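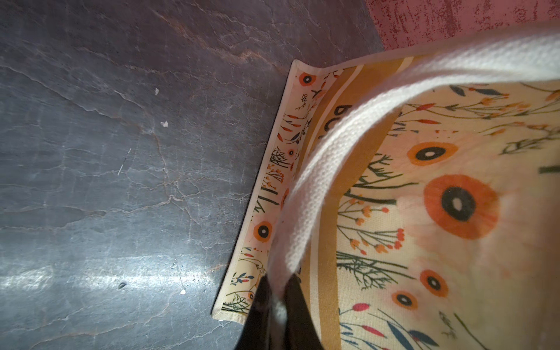
Wrist cam view, going for the tote bag strap

Teleop demos for picking up a tote by its strap: how do I get consistent ones?

Posted by Hamish Katene in Teaching by Demonstration

Hi all! First proper post after months of reading everyone else's. I've been teaching my arm household jobs by remote control (leader arm on the desk, follower arm at the bench, one camera on the wrist and one up on a shelf) and I'm having a ball with it. Blocks and cups went well. Now I'm on to a floppy thing, a canvas tote with poppies all over it, and I've hit a wall.

The task is: reach in beside the strap, close on it, lift the bag, carry it sideways and set it down in the tray. The strap is thick white cotton and it stands up in a loop over the opening, so you'd think it would be the easiest handle in the world. When I drive it myself I get it nearly every go. When the policy drives, it heads for the right part of the bag and then does one of two things. Either it closes on nothing, a bit short of the strap, or it takes the strap and the side of the bag together and the whole lot comes up crooked.

What I've got so far:

- 17 demos on the first evening, all with the bag in the same spot
- another batch with the bag moved and turned, which I haven't trained on yet
- both cameras recording at the same rate, joint positions logged from the follower
- Leretano software for the recording, whatever version was current in May

I've been driving by looking straight at the bench. I also wiggle a fair bit just before I close, because I like to feel my way in. Would kinesthetic teaching (grabbing the follower and moving it by hand) be better for something soft like this? And is the busy print on the bag going to cause me grief? I could swap to a plain one but I'm fond of this one and I'd love it to work.

Any colour of advice welcome!

Hamish

Liudmyla Didenko
Regular member, marked as most helpful by the poster

Oh, I love bag tasks! You've picked a good one. Soft things make you notice your own habits as a driver like nothing else does.

Start with the wiggling, that's where I'd put my money. When you hover and jiggle before closing, you record a whole string of moments that look almost the same to the camera, and in one of them you went left, in the next you went right, and in another you closed. The policy has to make one answer out of all that, and the answer is often "close somewhere in the middle", which would fit the short grabs you describe. Try driving it as a few plain moves: come in above the strap, stop briefly, go down beside it, stop, close, wait a beat, lift. Do the same order every time. It feels stiff for the first ten minutes and then you get quite graceful at it.

Second thing, drive from the camera feed. Put the wrist view up on a monitor, turn your chair so the bench is behind you, and do the job from the screen. If you can't do it that way, the policy can't either, seeing as it never gets your eyes. In your wrist picture the finger is right down at the bottom, just inside the opening and next to the strap, and with the printed side panel against it too. I honestly can't tell from that view alone whether closing there would take the strap by itself or the strap plus canvas. If I can't tell, I'd want either a different approach angle or the shelf camera to settle it. Rotating the wrist a little so that the strap runs between the fingers made a huge difference on my own bench.

Pick a rule for what counts as a good grasp and be strict. Mine is strap only. If I catch any canvas I stop, throw the demo out and go again. One sloppy lift that happened to work will teach it that sloppy lifts are fine.

As for moving the follower by hand: you can, and it's lovely for stiff objects where you want to feel contact. The catch is your own arm and sleeve turning up in the shelf camera, and then they're missing at run time. You can get around it by playing the motion back with your hands away and recording the pictures on the replay, but a bag won't fall into the same shape twice, so the replay often misses. I'd stay with remote control for this.

And do train on that second batch! Same-spot demos mostly teach it a spot. I move the bag, turn it, squash it down, fluff up the strap, flop the strap to the other side. Keep the poppies, they're gorgeous, and a print gives it plenty to look at. If you later want it to work on other bags, mix in a plain one.

Please post again when you've got a lift, I want to hear!

Spyros Lazarević

Agree with driving from the screen. Also check your light. The near end of the strap is partly blown out at the top right of your picture and there's a pale wash on the bench at lower left. White cotton goes to flat white very easily and then there's no edge for it to find. Lock the exposure, turn it down a notch, and close the blind if the sun moves over your bench in the afternoon. I recorded half a set in the morning and half at 4 pm once and had to do the lot again.

Check your gripper delay too. On my Grerkero leader the trigger arrived late compared with the joints, so every demo had the fingers closing a few frames after I thought they had. Plot the two against each other for one demo and you'll see it.

Lindsay Maihi

just do more demos. mine started working at 5 times what I had at first, didn't change anything else. that was socks though

Hamish Katene

You're all legends. Tried driving from the screen tonight with my back to the bench and was hopeless at it for a good half hour, which explains a lot! Exposure is locked now and I'm redoing the set strap-only, with the stops. Liudmyla, when you say wait a beat after closing, how long do you hold it?

Liudmyla Didenko

Half a second or so. Long enough to see on the screen that the fingers have stopped moving, and then up you go.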